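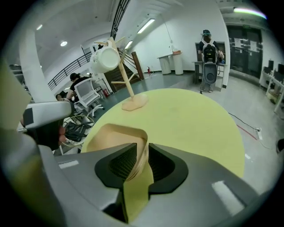 Las tazas tienen que colgar donde todos las ven, porque en un armario cerrado se pierden, dice Declan Harawira, y con esta idea el edificio Prendergast de Pamville ha cambiado la manera de guardar la vajilla del café. Desde la semana pasada las tazas comunes no están en el armario bajo de la planta principal. Están en árboles de madera, con un poste en el centro y brazos delgados que salen hacia arriba y hacia fuera, y cada persona toma la suya al pasar y la devuelve al mismo sitio.

Pamville, 26 de agosto de 2018

El cambio parece pequeño, pero en el Prendergast se habla de él desde mayo. En ese mes la administración del edificio mandó a todos los inquilinos una hoja con el gasto de la zona de café, y una línea llamó la atención: 190 vasos de papel en una sola semana. El edificio tenía tazas de cerámica suficientes. El problema era encontrarlas. Unas estaban en los despachos, otras detrás de las bandejas, y muchas personas preferían abrir un paquete de vasos antes que buscar en el fondo del armario con la puerta que roza el suelo.

En la reunión de inquilinos se presentaron dos propuestas. La primera era comprar un mueble con estantes abiertos, y fue retirada por el precio y por el espacio que ocupaba al lado de la escalera. La segunda venía de Harawira, que había usado un árbol de tazas en su casa durante años y trajo el suyo para enseñarlo. Lo dejó sobre una mesa durante la reunión, con dos tazas colgadas, y al final varias personas preguntaron dónde se podía comprar.

El encargo lo recibió Girnbridge, una carpintería de Modthorpe que fabrica sobre todo perchas y taburetes. Fueron 4 árboles, todos de madera clara y con el mismo diseño: poste vertical, pie redondo y varillas inclinadas en la parte alta. La inclinación es la parte que más trabajo dio al taller. Alby Pirihi, responsable del pedido en Girnbridge, explica que en la primera muestra las varillas salían casi rectas y el asa se movía hacia la punta cuando alguien tocaba la mesa. En la segunda muestra se aumentó el ángulo y el asa se quedaba quieta, pero entonces las tazas anchas chocaban con el poste.

“Hicimos la prueba con tazas de los propios inquilinos, porque cada una tiene el asa de una forma”, cuenta Pirihi. “Hay asas donde caben tres dedos y asas donde cabe uno con dificultad. El brazo tiene que entrar en las dos.”

El grosor final de las varillas fue elegido con las asas más estrechas. Algunas tazas quedan un poco sueltas, y Pirihi reconoce que esto no le gusta mucho, aunque no ha visto caer ninguna en el taller. La madera no lleva barniz brillante. Lleva un aceite que se debe renovar dos veces al año, y la carpintería ha dejado una lata en el edificio con las instrucciones escritas en la tapa.

Queda por resolver la cuestión del peso. Un árbol cargado por un solo lado pierde el equilibrio con más facilidad, y en los primeros días pasó una vez, sin consecuencias, porque la única taza que colgaba en el lado contrario había sido retirada. Harawira ha pedido a los usuarios que repartan las tazas entre los dos lados y que empiecen por los brazos de atrás. También se ha probado a poner un árbol sobre una base redonda y plana de color verde amarillento, más ancha que su pie, para que no esté directamente sobre la superficie de trabajo. La administración decidirá en las próximas semanas si compra bases para los demás.

El edificio tiene ahora 40 tazas comunes. Casi todas son blancas, compradas de una vez hace tiempo, y a ellas se han añadido algunas que los inquilinos traían de casa y nunca se llevaron. No caben todas en los árboles. Las que sobran siguen en el armario, que ha sido vaciado y limpiado y que ahora guarda además las jarras, los filtros y una caja de cucharillas. Quien encuentra un árbol vacío puede sacar tazas de allí, pero se le pide que las lave después y las cuelgue, y no que las vuelva a meter en el armario.

Las reglas caben en una hoja pequeña. Las tazas se lavan después de usarlas y se secan con el paño antes de colgarlas, porque el agua que baja por el brazo mancha la madera. No se cuelgan tazas con el asa pegada ni con el borde roto. Las tazas personales pueden estar en el árbol durante el día, pero por la noche vuelven al despacho de su dueño. Esta última regla fue la más discutida de la reunión. Una parte de los inquilinos quería un árbol solo para tazas personales, con nombres en los brazos, y la idea no obtuvo bastantes votos.

La cuestión de la higiene también tuvo su momento. Una inquilina de la planta alta preguntó si no era mejor guardar las tazas cerradas, lejos del polvo, en un edificio donde entran y salen tantas personas. En el Prendergast trabajan o tienen tarjeta de acceso 232 personas, aunque no todas coinciden el mismo día. Se acordó que las tazas que no se usan durante una semana se lavan otra vez, y que el personal de limpieza pasa un paño por los postes y los pies al final de la jornada. Como la taza cuelga del asa, queda de lado y el polvo entra menos que en una taza de pie, según Harawira. La inquilina respondió que entra de todas formas y que ella va a enjuagar la suya siempre.

En los primeros días el uso de vasos de papel ha bajado, pero la administración prefiere no dar todavía una cifra. Quiere esperar a que vuelvan las personas que están de vacaciones y comparar con una semana normal. Los vasos no desaparecen del todo: queda un paquete en la recepción para las visitas y para los días en que se corta el agua, que en esta calle de Pamville no son tan pocos.

Girnbridge, por su parte, ha recibido ya una consulta de otro edificio de la misma calle y prepara una versión más baja para mesas que están debajo de un estante. Pirihi dice que tendrá menos brazos y un pie más pesado. El precio no está cerrado, y tampoco el tipo de madera. El taller de Modthorpe vende además varillas sueltas para quien rompe una, con el extremo ya preparado para encolar, y los inquilinos del Prendergast pueden pedirlas en la recepción sin coste durante el primer año.

La próxima reunión tratará de las bases, del turno para aplicar el aceite y de una petición nueva, firmada por varias personas de la planta alta, que quieren un árbol también arriba para no bajar la escalera con las manos ocupadas. Las propuestas por escrito se entregan en la recepción, en el buzón que está al lado de las llaves.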